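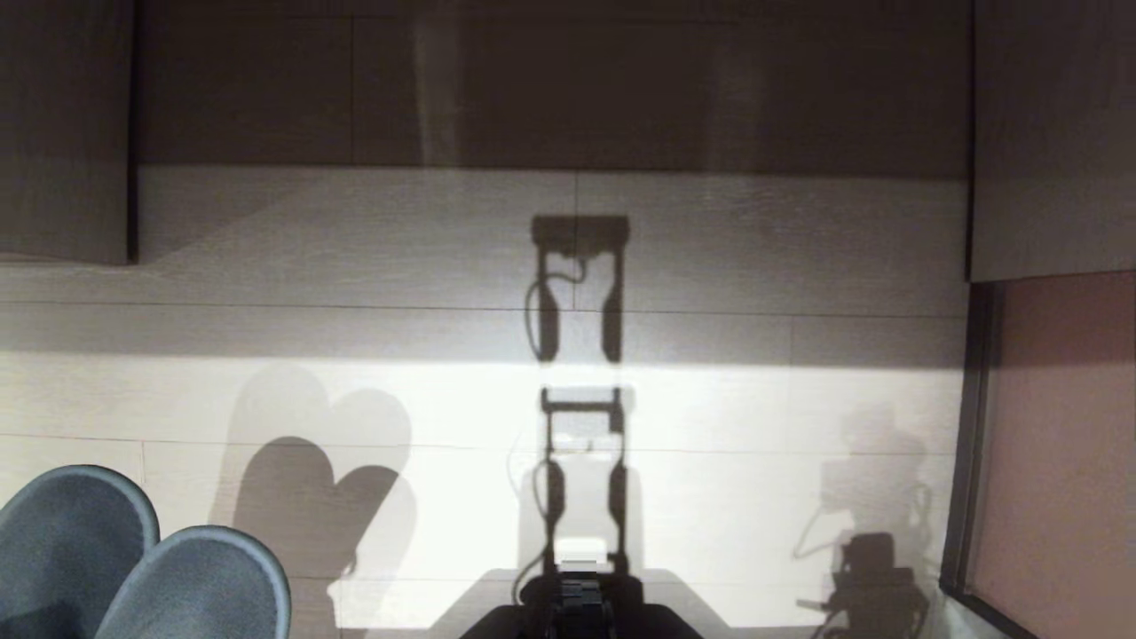 THREAD: Bitidach, my home robot, and the floor problem

Search posts, people, tags
3/1/19
By Umitz Workshop

1/ Many of you asked me to write about Bitidach again. It is the two-arm robot on wheels that I am building at home, with the help of the shared workshop at Disero. The arms are good enough now. This thread is about the camera and the floor.

2/ The goal is small. The robot must drive along the hallway, stop in front of an object on the floor, and pick it up. I started in November with a red plastic cup, which was too easy. Now I use things that live on a real floor.

3/ The first problem is light. My floor is pale planks, and when strong light falls on it, one band becomes almost white. The camera wants to make this band normal, so everything dark becomes even darker. I fixed the exposure by hand and switched off the automatic mode. Please do this before you try any clever software. I lost many evenings.

4/ The second problem is that the robot sees its own shadow. The arms and the cables make big gray shapes on the planks, and when the arm moves, the shape moves also. My detector was trained to find "something new on the floor". You can guess the result. It tried to pick up the shadow of its own gripper, very politely, again and again.

5/ What I tried first: a simple threshold. Everything darker than a value is an object. It is a bad idea, do not copy me. A soft shadow and a gray slipper can have almost the same brightness.

6/ What I tried second: I calculate where the shadow should be. I know the joint angles, so if I know the position of the lamp, I can draw the shadow and remove it. It works nicely with one lamp. With two lights every arm has two shadows, and my drawing covers only one of them. Also the cables hang how they want, and no joint angle can tell me their shape.

7/ So, third try: learning from pictures. I saved 207 pictures of the floor and marked the shadows in each one with the mouse. My hand was tired, but the result is much better than the geometry. I kept 25 of them away from the training for testing.

8/ Result on the 25 test pictures: no shadow was called an object in 22 of them. In the other three the mistake was always a cable loop. A loop has a closed outline, and I think the network likes closed outlines too much. 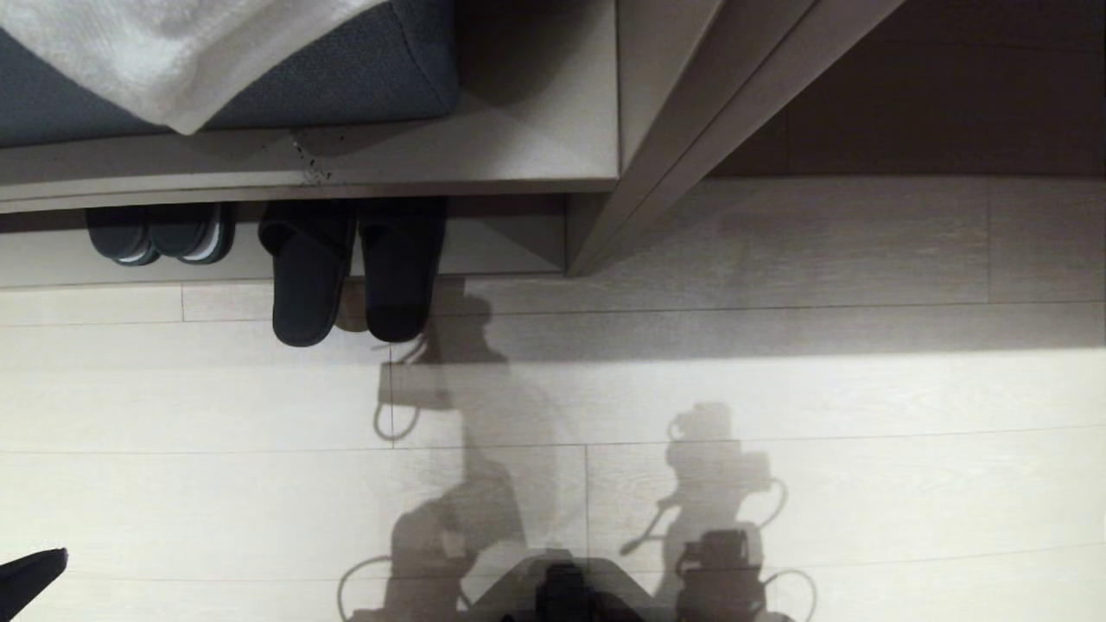
9/ Slippers are my main test object now. They are light, they do not break, and they come in pairs, so the robot has to decide which one is first. They also stand in difficult places. The navy slides under the bench show only their front parts, and the black pair comes out further onto the floor, with the shadow of a gripper reaching up to it. For the detector, a black slipper next to a gray shadow is a good exam. For the arm, the slides are harder, because the fingers must go under the bench edge.

10/ For this reason I added a rule: the gripper may not come closer than 69 mm to any furniture edge before it is completely low. After that it goes forward slowly. The number is not from a book. I made it bigger until I stopped being nervous.

11/ About the cables, people at Disero told me to put them inside a sleeve and tie them along the arm. I did it on the left arm and the elbow became stiff, the motor was complaining. I took the sleeve off. A longer loop moves better, but it makes more shadow. I did not find a good compromise yet. If you have one, please write.

12/ Parts question, because I get it every time: the wrist brackets are cut at Kılıçarslan, the small metal shop two streets from me. They accept a drawing on paper. The head mount is printed, and it is the third version, the first two were shaking when the base stopped.

13/ Next job is a long test, 100 picks, with the lights changed between them. I will write down every failure with its reason, also the embarrassing ones. The marked pictures I can share when I have cleaned the file names. They are half in my language and half in English, and some of them I do not understand myself anymore.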